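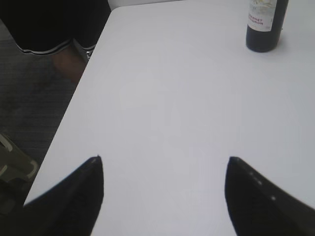 4 min read

Varkimstead Facilities Help Desk
Ticket 117: White table in Lennox Room, rings from bottles and a rock at one corner
Opened: Jun 27, 2023
Category: Furniture and floors
Priority: Normal
Status: Closed

Original request

We use the white Vandis table in the Lennox Room for tastings. Two things are wrong with it.

First, red wine leaves a pink ring wherever a bottle or glass has been put down with a drip on its base. Wiping with a damp cloth gets most of it but a faint ring stays. The surface is smooth but has no shine to it, and I think the colour sits in it.

Second, the table rocks. If you lean on the window side, the opposite corner lifts and drops again. Last week a glass went over and some of it ended up on the carpet. A bottle of cabernet sauvignon stays put all right if it's well in from the edge, but I wouldn't leave one near a corner at the moment.

Could someone look at both before the July tastings? The room is free most mornings.

Help desk, first reply

Thanks, logged. A few questions before we come up:

What have you been cleaning the top with? Any sprays or cream cleaners?
Has the table been moved recently?
Does it rock on a hard floor, or only on the carpet?

Please don't use bleach or a scouring pad on it in the meantime.

Requester

Mostly warm water and dish soap. There was a bottle of Voketti spray in the cupboard and I know it's been used a few times, but I can't tell you how often.

The table was moved for the carpet cleaning and put back by whoever was on that day. I haven't tried it on a hard floor as it's heavy.

Visit 1

Checked the table where it stands. It does rock, with about a coin's thickness of movement at the corner nearest the door. All four leg bolts were done up. The feet are the screw-in kind and one was wound nearly all the way in.

Wound the foot out until it touched and tried again. Better, but still some give. The carpet is grey with a ribbed finish, and two of the feet were sitting partly on a seam. Turned the table slightly so all four feet are clear of the seam. Rocking gone when pressed by hand at each corner.

Rings: found several at the end where the bottles get lined up. Tried in this order on one ring only:

1. Damp microfibre cloth. No change.
2. Warm water with a little dish soap, left for five minutes. Slightly lighter.
3. Baking soda paste, left for ten minutes, wiped off with no rubbing. Lighter again. You have to get down low and look along the top to find it.

Stopped there. Rubbing harder on a matte surface can leave a shiny patch, and that would look worse than the ring.

Also had a look at the carpet beside the table. There are darker patches. Can't say which are wine and which are just wear. Blotted one with cold water and a white cloth and got nothing up, so it isn't fresh. Passed to the carpet contractor as a separate job.

Requester

Thanks. Table felt solid on Thursday. I did the paste on the other rings and two are gone. One is stubborn - it was there before my time and I think it's had the spray on it.

A small rock has come back. Not nearly as bad.

Visit 2

Same foot had wound itself back in a bit. It has no lock nut, the other three do. Took one from spares, fitted it and tightened it against the leg. Put 40 kg of boxed paper at each corner in turn and left it for a few minutes each time. No movement.

Fitted felt-backed cups under the feet to spread the weight on the ribbing. If the table has to be moved again, lift it. Dragging it will pull the cups off.

Stubborn ring: two more rounds of paste, no difference. Leaving it. A new top from Vandis would be a budget request and I don't think one ring justifies it.

Voketti spray removed from the cupboard. The label says it's for gloss surfaces.

Notes for whoever uses the room

Wipe the base of each bottle after pouring, before it goes back down.
Stand opened bottles on a tray or folded napkin, well in from the edge.
Wipe drips straight away with water and dish soap, then dry.
For a ring that's already there: paste, ten minutes, wipe, rinse. Twice at most.
On the carpet, blot with cold water and call us the same day.

Requester

Ran a full evening on it, no rocking and no new rings. We've put a tray out at the pouring end. Happy for this to be closed.

Help desk

Closed. Carpet patches stay open under ticket 96. Please add anything about the floor there.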